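Filed under: Builds and Repairs > Robots > Common questions

The Jeder dish project: questions we keep getting

Last revised 07/07/2018

What are you building?

An arm that clears bowls and plates off a table and puts them somewhere sensible. The working name is Zomatine. It lives in the shared workshop at Jeder, and at the moment it is mostly a bench, a box of brackets and a list of arguments. The part we spend our evenings on is the handling: how two fingers should take hold of crockery, which we work out with hand-held grippers before any motor gets involved.

Does it work?

No, if you mean an arm that clears a table. A person holding a gripper can get hold of a stack of bowls. Treat any write-up that blurs those two with suspicion, ours included.

Why bowls? Surely blocks would be easier.

Blocks are easier, and that is what's wrong with them. Plenty of home builds look clever with a foam cube. We wanted shiny, curved, nested things that lean on each other. 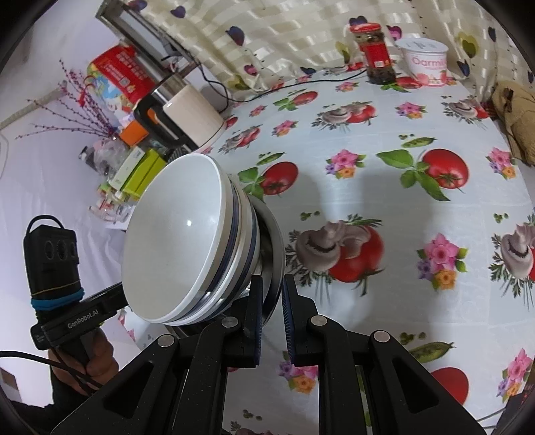 Photo: Jeder workshop

With the fingers closed on the rim and the bowls tipped on their sides, the whole stack comes along, steel piece at the back and all. Fine if you want the stack. If you want only the top bowl, a two-finger grip on a bundle of rims is a poor start, and we have no good answer yet.

Why the busy tablecloth?

Tomatoes, mushrooms, pea pods, flowers: it is a horrible background for any software that has to find a white bowl. Kitchens are like that. If a method only copes on plain grey card, I would like to hear about it before I spend a month on it. Do clip the cloth down, though.

Do the ridged pads matter?

Probably. I have read a lot of confident claims about pad patterns and seen very few side-by-side tests. Ours are blue and ridged, and glazed crockery seems a fair test of them. Ask me again in December.

Can one gripper do everything?

I doubt it. One can hold a rim, but sooner or later something underneath wants steadying, and that means a second hand coming in from the side. 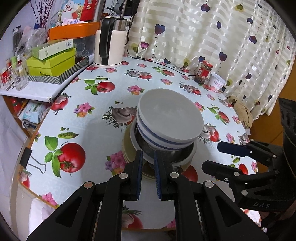

Two grippers bring their own bother. They get in each other's way, and the person holding them quickly finds a comfortable wrist angle that a motor-driven arm may not be able to copy. We note the awkward goes as well as the tidy ones. Of the 54 goes written up so far, I would show a stranger five.

What does it cost?

More than the forum threads say. Our spend on Zomatine stands at £2318, and the motors for the arm are not in that. Anyone quoting you £200 for a kitchen robot is leaving out the tools they already had.

Is it the same thing as the Omex arm, or the Sun kit?

No. Both are separate projects on other benches. We borrow screws from each other.

Would you let it near your good plates?

Not yet -- and I would ask to see whose plates are in the video when somebody else says yes.

Can I come and try?

Yes, on open evenings. Bring a bowl you don't mind losing.

Contact the workshop | © Jeder | Back to top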